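Zonduron Countertop Helper — Kitchen and Break Room Kit

Home / Mobile Helpers / Kitchen and Break Room

Item: Zonduron Countertop Helper, second edition
Sold and supported by Economou
Page last revised 2018-01-10

Anyone who has ever run a shared kitchen knows how it goes. The tea ends up behind the toaster, the chips end up in the drawer with the vitamins, and the tray that was supposed to hold the sugar ends up holding everything else. We have sold cleaning carts and shelving to offices and guest houses for a long while now, and the question we kept hearing from our customers was whether there was a machine that could help with the small stuff — the fetching, the putting back, the setting out of a tray before people come in. The Zonduron Countertop Helper is our answer to that question, and we are very fond of it.

It is made to work at ordinary counter height, in an ordinary kitchen, among ordinary groceries. You don't have to clear the room or buy special containers for it. The canisters, crocks and bottles you already own are the ones it will be learning.
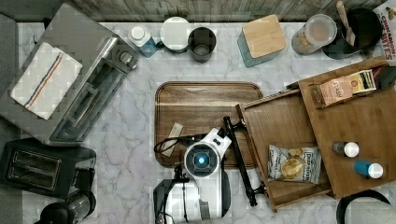 At the counter with the serving tray and an open drawer of snacks.

What it does well

The Helper is at its best with light, everyday things that one hand could manage: tea packets, sugar packets, small bottles, snack bags, lids, napkins, wooden spoons. You show it where something belongs, you show it where you want it to go, and you let it practice. Our own trial kitchen started with one job only, moving packets onto a tray, and we would suggest you start with something just as modest. It is tempting to unpack the thing and ask for a full tea service on the first morning (we tried!), but it really does pay to let it learn one shelf or one drawer at a time.

Soft packaging was the part we worried about most, and the part that has improved the most from the first edition. A bag of chips bends and slides and never lies the same way twice. The grip pads in the new kit are softer and a bit wider, and the squeeze setting now goes down low enough that you can work with crackers and chips without making crumbs of them. Set it on Light and leave it there for your first week. You can always turn it up.

Tea deserves a paragraph of its own, as so many of our break room customers buy the Helper with tea in mind. Thin paper sachets packed upright in a caddy are hard for anybody to pull out one at a time, and we won't pretend the Helper is quicker at it than you are. What helps a great deal is leaving a little slack in each row. If the packets are jammed in tight, take out a small handful, and you will see the difference right away. Foil sachets are the easiest, folded paper ones come next, and loose bags with strings and tags are the hardest of the lot.
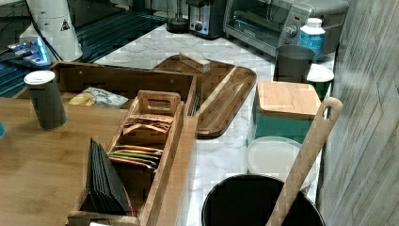
Tea caddy on the tabletop, with the serving tray close by on the marble.

What comes in the kit

One Helper unit with arm and gripper
Mounting bracket with hand-tightened knobs
Power cable and a second, longer cable for island counters
Two pairs of soft grip pads, one fitted and one spare
Rerkar lesson pad, for showing the Helper a new job
Printed setup guide in large type
Felt feet for stone and wood counters

The Rerkar lesson pad used to be sold separately, and we had a good many calls from people who hadn't realized they needed it. It is now in every box. If you bought a first-edition kit from us without one, write to the service desk with your order slip and we will sell you the pad at the kit price.

The particulars

Largest item it should lift: 15 ounces
Reach from the mount: 70 centimeters
Saved jobs, standard memory: 103
Price of the complete kit: $2,000
Delivery: included within the lower 48 states
Warranty: parts and labor for one year, with extended cover through Ludance

Setting it up in your kitchen

Pick the spot first. The Helper wants a firm, level surface and a clear swing on the side where most of the work will be. Marble, sealed wood, laminate and steel are all fine. Try to keep the cable behind the unit or off to one side so it doesn't wander into the work area, and use the clips on the bracket if it insists on doing so.

Next, open the drawers and lids you would like it to work with. The Helper can learn to open a light drawer on smooth runners, but we treat that as a job for later on. During the first lessons, just leave the drawer pulled out and let it get used to what is inside. Then walk it through the job on the lesson pad three or four times, moving at a comfortable pace. Lessons done in a hurry come out jerky, and you will end up doing them over.

Please keep the Helper away from hot appliances. It does not know whether a toaster oven is on, and it should never be given a job that has it reaching inside one or lifting anything off the top while it is in use. The same goes for knives, glass and open cups of anything hot. It is a fetch-and-carry machine for dry, light goods, and it is a very pleasant one when it is kept to that.

Cleaning

Wipe the arm and body with a damp cloth and a drop of dish soap, then dry them. The grip pads slide off and can be washed in the sink. No bleach, please, and nothing goes in the dishwasher. Flour and sugar do find their way into the wrist joint sooner or later — a soft paintbrush gets them out nicely.

A few things customers ask us

Can it share a counter with people working? Yes, with the speed set to Slow and an adult in the room. It pauses when the arm meets resistance, and you start it again from the pad.

Will it cope if I rearrange the canisters? Small moves are no trouble. If you swap the whole back row for something new, plan on giving it a fresh lesson.

Is it noisy? There is a low hum and a soft click when the gripper closes. We hold phone calls beside ours.

Can I try one before I buy? Our showroom has one running in the kitchen corner most mornings, and you are welcome to bring your own groceries, tea caddy included. Each July we also put the returned demonstration units up for sale at a reduced price, with fresh pads and the full warranty.

Ordering

Kits ship in one carton, which two people should lift. Spare grip pads, longer cables and extra lesson pads are listed under Parts. For orders of more than one kit, or for a guest house with several kitchens, please use the quote form and tell us a little about the counters you have.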